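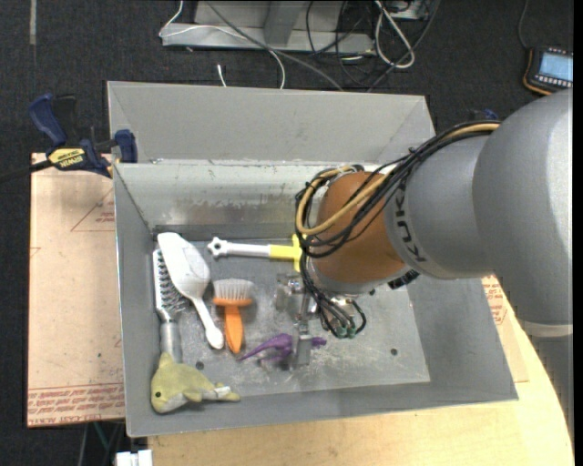 How does a robot pick up a dinosaur?

I got to go to the open day at the Piltdale robot workshop, and I stayed at this one bench so long that my brother went and had lunch without me!

The big grey arm has KUKA written on it (that's the company that makes it). Its job is picking things up out of a metal bin. Easy for you, right? You could grab the purple dinosaur with your eyes half shut. But a robot has to work out where the toy is, which way it's lying and where to put its finger, and every toy is a different shape. A hairbrush is long and stiff. A plush sea animal is squishy, with fins going everywhere.

Sun-ja Yoon was running the bench, and she let us ask anything we liked. I asked what all the cables were for. She said some carry power and some carry messages, a bit like the nerves in your own arm.

Then Jabari Rashidi told us they had 200 different things in the cupboard for the robot to practise on. My favourite colour is orange, so I voted for the orange brush.

Try it at home: put on thick oven mitts, close your eyes and pick one toy out of a box. Which shapes are hardest to hold?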